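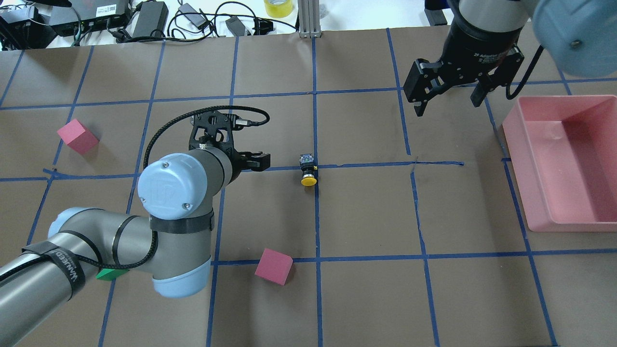 Am Freitag, dem 3. Januar 2020, beschloss ich, dass mein Leben ein Raster brauchte. Andere Leute gingen in diesen Tagen joggen. Ich kaufte Packpapier und eine Rolle blaues Malerkrepp.

Das Packpapier kam auf den großen Tisch, das Klebeband auf das Packpapier. Ich hatte mir vorgenommen, ohne Lineal auszukommen, was ich für ein Zeichen von Reife hielt. Beim dritten Streifen war die Reife aufgebraucht. Die Linien liefen ungefähr dorthin, wo sie sollten, so wie Verwandte nach einer Feier ungefähr zum Bahnhof laufen. An einer Stelle reichte ein Stück nicht, ich setzte ein neues an, und seither hatte die Ordnung einen Knick.

Gedacht war das Ganze für die Firma. Arkitz nannte sie sich, und niemand im Haus wusste, wie man das betonte. Wir stellten Spiele her, oder genauer, wir standen kurz davor. Seit dem Juni lag ein Entwurf vor, der Irgate hieß und von einer Stadt handelte, in der alles seinen Platz hatte. Die Häuser waren Schaumstoffwürfel. Die Bewohner waren noch in Verhandlung.

Ich holte die Schachtel aus dem Schrank und stellte zwei Häuser auf, rosa, eins hierhin und eins dorthin. Dann trat ich zurück und wartete auf das Gefühl, das Stadtplaner haben müssen. Es kam keins. Die Häuser sahen aus wie Süßigkeiten, die jemand nach dem Probieren wieder hingelegt hat. Ich rückte das eine näher an die Linie. Nun sah es aus, als wolle es ausziehen.

In den Regeln stand, die Stadt sei fertig, wenn kein Haus ein anderes beneide. Den Satz hatte ich selbst geschrieben, an einem Abend mit viel Tee, und ich war damals sehr zufrieden mit ihm gewesen. Jetzt musste ich ihn spielen. Woran erkennt man Neid bei Schaumstoff? Das rosa Haus hinten hatte zweifellos das ruhigere Grundstück. Das rosa Haus vorn hatte mich. Ich entschied zugunsten des hinteren, und das vordere tat mir augenblicklich leid.

Also brauchte es Nachbarn. Grüne gab es genug, die Lieferung von Kesik hatte 30 davon enthalten, dazu ein Schreiben, in dem man uns zum Jahreswechsel einen sicheren Stand wünschte. Bescheidenheit schien mir angebracht. Ein grünes Haus bekam den Platz, den ich für den besten hielt, ein zweites den, den ich für den zweitbesten hielt. Blieb noch das gelbe Ding. Es war ein kleiner runder Druckknopf mit schwarzem Hinterteil und laut Spielregel das Rathaus. Wer es drückte, durfte die Steuern senken. Im Probespiel hatte fast jede Partie nach 10 Minuten damit geendet, dass alle gleichzeitig drücken wollten und Irgate bankrott war.

Ich legte das Rathaus auf die Seite. Das war politisch gemeint.

Gegen Mittag hatte ich sechs Fassungen der Stadt hinter mir. In der ersten wohnten Rosa und Grün getrennt, das wirkte unfreundlich. In der zweiten wechselten sie sich ab, das wirkte wie ein Badezimmer. Die dritte war beinahe gut, aber dann musste ich niesen. Die vierte und fünfte unterschieden sich nur in meiner Laune. Bei der sechsten hörte ich auf, weil ich Hunger hatte, und ich vermute, dass die meisten Städte so entstanden sind.

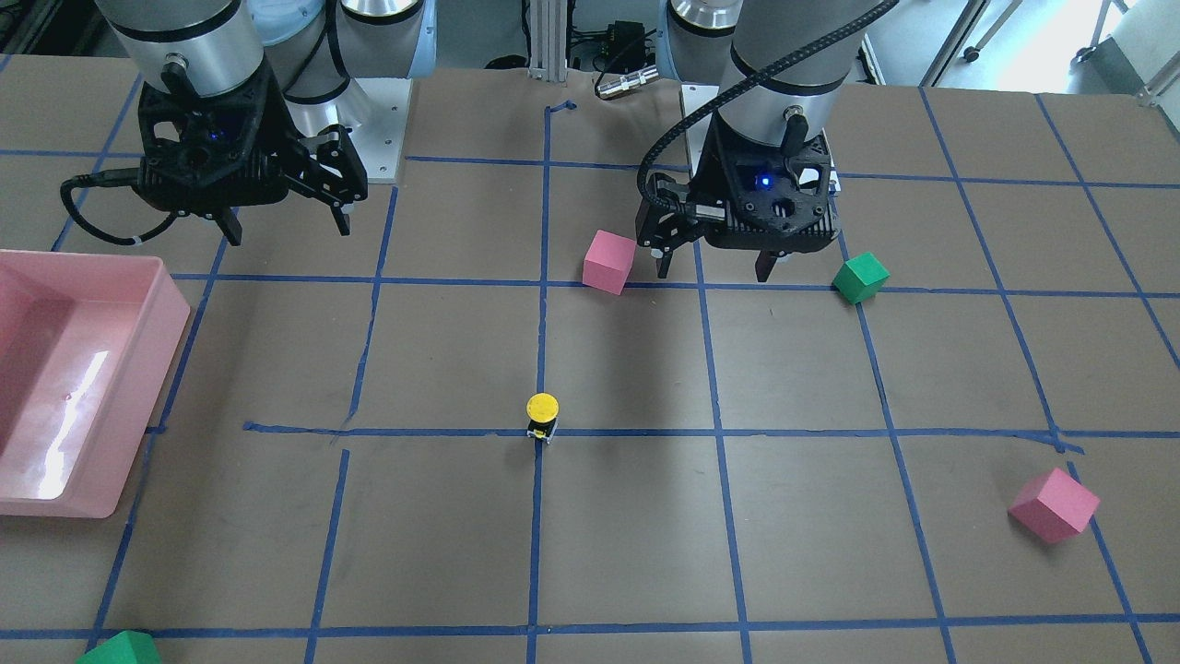
Grīnberga fand, eine Stadt ohne Straßen sei keine Stadt, sondern ein Lager, und ob die blauen Streifen nun Straßen seien oder Mauern, das müsse man den Leuten schon sagen. Ein Kind werde als Erstes danach fragen. Ein Erwachsener werde so tun, als wisse er es, und verlieren.

Ich sagte, das sei gerade offen. Es war nicht offen, ich hatte bloß nie darüber nachgedacht.

Wenn es Mauern seien, kam es zurück, dann fehlten die Tore, und wenn es Straßen seien, dann liege das Rathaus vermutlich im Verkehr. Und wozu die Mühe mit dem Neid, wenn sich ohnehin keiner besuchen könne?

Darauf hatte ich keine Antwort, also aß ich mein Brot. Am Nachmittag strich ich in den Regeln das Wort Neid und schrieb Lärm hin. Das las sich sofort überzeugender. Dann nahm ich das restliche Klebeband und schrieb mit Bleistift auf die Rolle: Flüsse.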